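Wed 20 May
By Dindo Magbanua and Jelle Van Rooij

3.2 Cup task

The two arms were put together in a shared workshop and bolted up over 2 weekends. We ran 200 trials of the cup task with the Celtau controller.
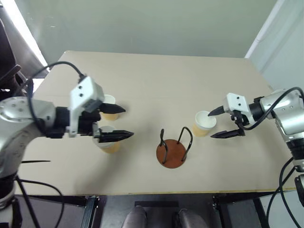 Figure 2. Three paper cups and the empty stand, with one arm on each side.

Cable drag on the wrist was our main source of error - longer loops helped.

Comments

Hakim Liew: Which finger tips did you print?

Évan Chevalier: Same drag problem on my build.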